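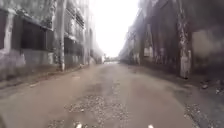
Can it cope with a road like that, or will we be out there with shovels anyway? It was the first thing asked at the September meeting, by someone on the Naststead crew, and I've had it in my head ever since, so I'll start this report with it.

The short answer is that the cart copes with most of it and we still have shovels. For anyone reading without the last report to hand, this is the automated haulage trial between our Rellcombe stores and the Naststead shed, using the Verstraete carts your grant paid for. The lane between the two is what you'd expect from an old works road: broken asphalt, gravel where the surface has given up, a pothole in the middle of the lane. Until this year every crate went down it on a hand truck, pushed by whoever was free (or whoever didn't look busy enough!).

## How the runs are going

We're now at 12 runs a day, each way, and we passed 1,000 trips in the autumn, a bit ahead of what I'd promised you. The carts slow right down on loose stone. At first they slowed so much that people were walking past them with a cup of tea, but Verstraete changed the settings and it's much better now.

Potholes are the bigger headache. If a cart reads one as too deep it stops and calls for help, and somebody has to go out and wave it on from the handset. We had 24 of those calls in the first month of the trial and 5 last month. Heavy rain still sets it off, and I don't have a good answer to that yet. Gerkcombe, who look after the lane, have quoted for patching the worst parts and I've put the quote in with the accounts.

## What it has changed for people

This is the bit you asked me to be frank about. Nobody has lost hours, as we agreed at the start. The porters' job has changed a lot though, and they don't all like it the same amount. The ones with bad backs and knees are delighted. A couple of others miss getting outside and having a natter at the far end, and I do see their point – the two buildings talk to each other less than they used to. We've started a shared tea break on Fridays to make up for it, which has been popular, mostly for the cake.

The other change is that the porters now run the handset, do the morning checks and walk the lane before the first trip to kick any big stones aside. That's more responsibility than they had in the spring and the pay grade hasn't caught up. I've raised it with HR twice and I'd be grateful for a word from your side too.

## Next quarter

- Get the patching done, weather allowing
- Train the late shift on the handset (only the early shift has had it so far)
- Try one run after dark with the extra lamps fitted
- Sort out the pay grade

Spending is on track apart from tyres, which we're getting through faster than planned. Figures are in the usual spreadsheet.

December 3, 2023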